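Sim rules before February: do we log near-contacts?

hermine_g
I'm writing our good practice sheet for sim runs and got stuck on contact near door frames and rails. My draft says any fingertip within 7 mm of fixed trim gets logged as contact.
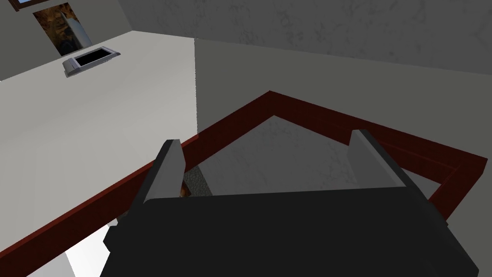 Thaddäus thinks that's overkill. I'd take a few extra log lines over arguing later.

tfrei
I do think so! We had 300 flags in one Lendano run and quit reading them.

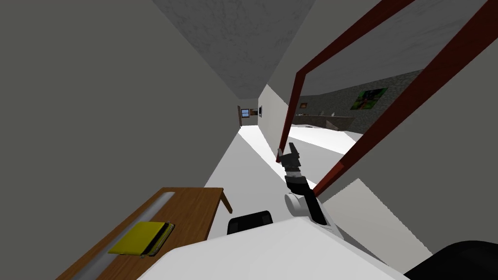
Log real contact only, and make folks review wrist and body views together.

edel_w
Not with you there - near misses are how I catch bad planning. And open jaws while moving empty, please.

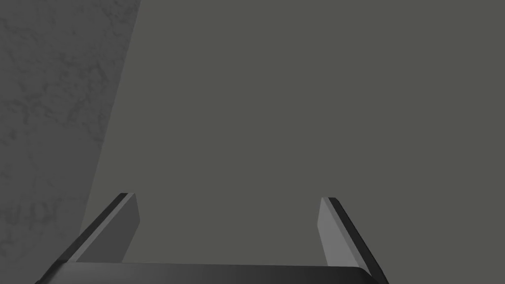 Ours also says stop if the wrist view is mostly one flat surface.

hermine_g
Okay, I can live with two log levels. Draft so far:

1. Check every view before moving an arm. 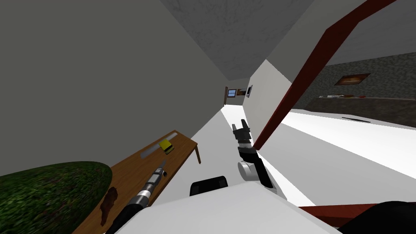

2. Log contact and near-contact separately.

tfrei
Fine, but 7 mm is still too much.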